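How to get tea and coffee stains out of cups (and which tricks to ignore)

Posted January 16, 2018 by Teun Nijs

Every few months a new miracle method for stained cups does the rounds, and I try it, and mostly I am left with a brown cup and a kitchen that smells of vinegar. What follows is what I still do after trying the rest. I would not call any of it clever.

First, work out whether it is a stain at all. Run a fingernail down the inside. If you feel a ridge, you have limescale with tea stuck in it, and scrubbing will only polish the top.
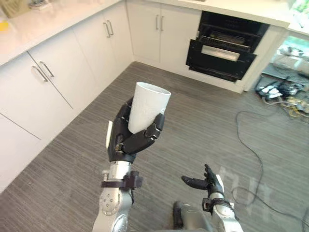
Limescale needs an acid, and the cheap one is citric acid from the baking shelf. One teaspoon, hot water from the kettle, leave it for 48 minutes. I did once time it, and half an hour was too short for my water. A plain white cup like the one in the picture is the best thing to practise on, as a pale inside hides nothing. Rinse twice and feel again with the nail.

If the ridge has gone and the brown is still there, move on to bicarbonate of soda. Wet the cup, tip the water out, put in half a teaspoon and rub with a damp cloth. It should feel like fine sand. Do not mix it with the citric acid. People love the fizz, but the two cancel each other out and you are left rubbing with salty water.

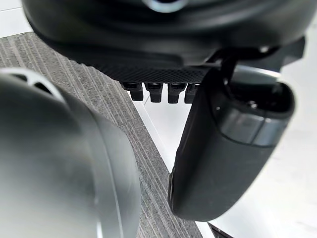 The cloth matters less than the packets would like you to think. I bought the Bodenetti sponge and the Verschueren one, which costs twice as much, and could not tell them apart after a week. An old cotton tea towel did the same job. Stay away from wire wool on anything glazed. It leaves grey lines, and the next stain settles in them.

For metal cups, skip the bicarbonate rubbing and soak overnight with a spoonful of it in warm water. Dry them upside down with air underneath, on a rack if you have one.
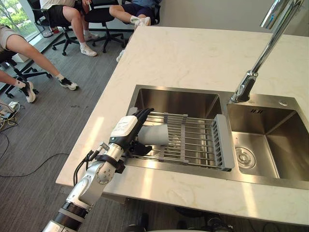
Then there are the tablets. Eravari says one tablet does a whole flask. I used one, then two, and the second made no difference I could see. Denture tablets worked just as well on my flask and cost less. If you own a stained teapot with a narrow spout, tablets are worth having, as you can't get a cloth in there.

Things I would leave alone: lemon halves, toothpaste, eggshells, and anything that asks for foil.

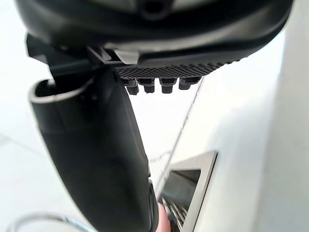 Cor Geerts writes that the eggshells do work if you crush them small and shake hard with a little water, and that I probably gave up too early. Perhaps. I shook mine until my arm hurt and spent longer getting the bits out than I would have spent with a cloth. I'll have another go in September when the big flask comes back from the campsite.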